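Tuesday, 6:40 a.m.

Slept badly again. The wind got up after midnight and the loose gutter on the north side knocked until I gave up and made coffee. I wrote down the bread weights for the week while it was still dark, so that is one job done.

The rye is behaving better since I moved the starter off the windowsill. I have been feeding it at night and using it at five, and the dough yesterday held its shape all the way into the oven. I made 2 loaves at 600 grams each. One went to Bendik Halvorsen, who owes me a bag of plums. The other is in the box and I have already eaten a third of it with salted butter.

I tried the flour from Solberg in the second loaf. It drinks more water than the one I had before. I wrote 72 percent in the margin and then crossed it out, as I had added a splash by hand without weighing it. Will do it again on the scale. The crust came out darker but I think that is my oven and has little to do with the flour.

Cleared the brown table after supper last night so I can shape there.
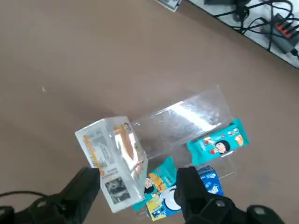
Brown table, power strip up on the white part.

Went down to the mill shop at 9 when it opened. The price of a large sack has gone up to 1295, delivery included. I stood there a while and then bought the small one. The woman at the counter said the Lindari wheat is finished until the new harvest and she doesn't know yet if they will carry it again. I should have bought more in the spring. I carried the sack home on my shoulder and my neck is sore on that side.

Letter from my sister. She wants to come in June and bring the boys. I will need the spare mattress back from Bendik by then, and someone has to look at the gutter. I answered her before lunch so it wouldn't sit.

Afternoon: slept an hour, fed the starter late, rinsed out the proofing baskets and set them by the stove. Rain from three o'clock. I read a few pages of the library book and can't say I remember any of them.

Soup for supper, with the heel of the rye. Tomorrow I want to try a longer cold rise, overnight and through until noon, with less salt. Must remember to take the butter out.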